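Nikthorpe drama club moves spring show to April

The Nikthorpe drama club has moved its spring show to April after a water leak closed the main hall. Director Nhung Khúc said rehearsals will carry on in the side room on Tuesday evenings.

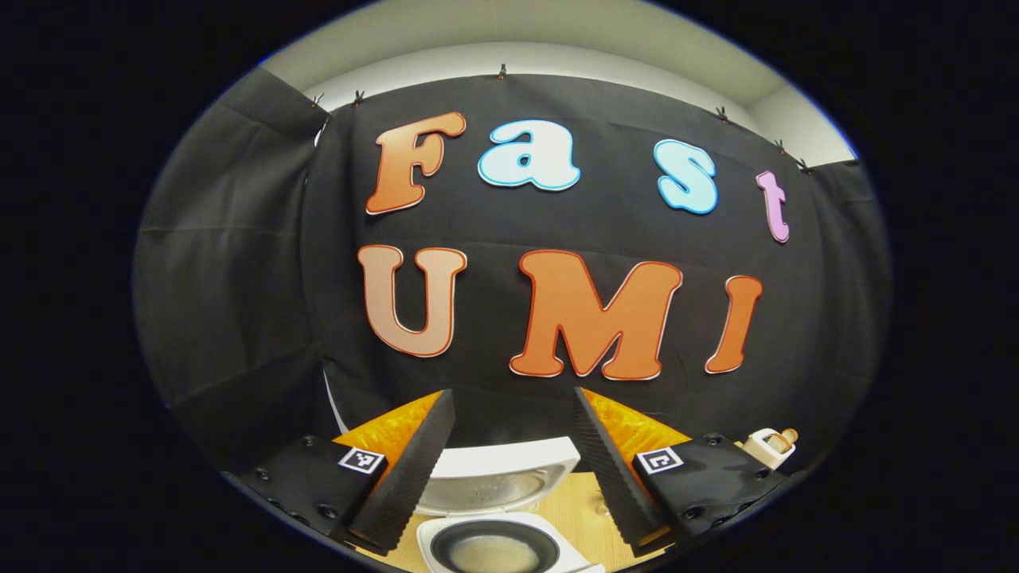

Tickets already sold remain valid. The club has 26 seats left for opening night, at $17 each. Refunds are available from Thắng Văn at the box office, which opens at 6 p.m.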